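November 4, 2009

Frost on the inside of the shed window at seven. Bavaner sourdough out of the fridge at 7.20, left on the shelf over the boiler. Yesterday's loaf had a tight crumb at the base and a good one at the top, so the oven floor is still too cool when the bread goes in. Moved the stone down one shelf and will give it longer to heat.

Flour: 500 g strong white, 100 g rye, 9 g salt. Kept the water as before. There is no sense in changing two things on the same day, though I did that through most of October and the notes from those weeks are close to useless.

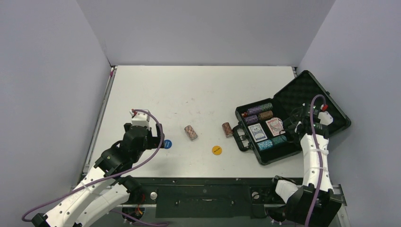 The rye is from the new sack (Hestex, the coarse one). It takes up water slowly. Dough felt stiff at the first fold and normal by the third, so I added nothing. In the old book I have written "add water if stiff" against this flour, and that is wrong, or at least too early. Crossed it out.

Sille Østergaard rang at lunch about the mill order. She wants the whole sack of spelt and will take half of my rye in exchange. Agreed. She proves overnight in an unheated porch and gets a sourer loaf than mine from the same starter. I asked for her temperatures and she doesn't take any. She goes by the dent a finger leaves. I have tried this and my dents are not consistent, but I press too hard.

Bulk rise took longer than I had planned for. The kitchen drops quickly once the sun is off that side of the house, and the shelf over the boiler is only warm while the boiler runs. Timer on the boiler is still set for summer. Must change it, the manual is in the drawer with the Zedico scale.

The scale itself reads high after it has been moved. Checked it against the brass weight: up to 2 g out, then correct once it had been switched off and on again. For salt that matters. Will zero it before each weighing and write down when I have forgotten.
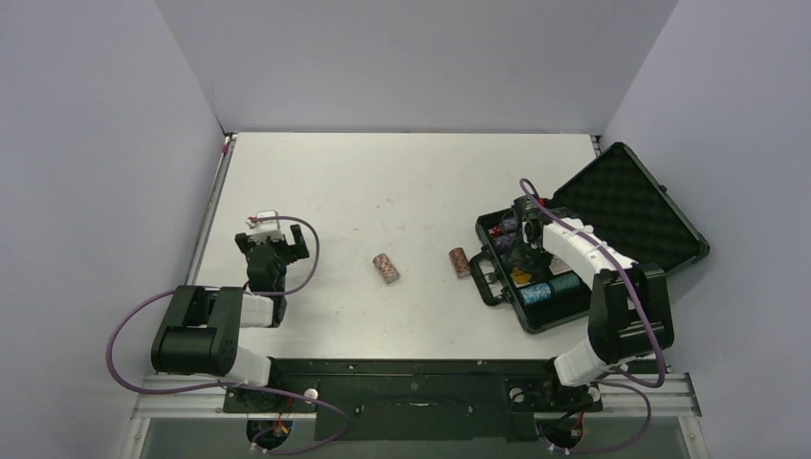
*Left and right arms on the front rail.*

Shaped at four. The skin tore on one side and I left it, as going over it again only makes it worse. Into the basket seam up, rice flour on the cloth this time - plain flour stuck on Sunday and took the top off.

Baked with the lid on, then off for the last part. Colour darker than yesterday's, one ear, slightly lopsided on the torn side. Base sounds right when knocked. Hydration works out at 66 per cent with the starter counted in, which is lower than I had been telling people.

Not cut yet. It wants to be properly cold or the knife drags and the crumb can't be judged. Sliced the end of the old loaf for supper, with soup.

Starter fed at nine with rye only. Jar marked with a rubber band at the level.

To do: boiler timer, new blades, ring Sille about which day for the sacks.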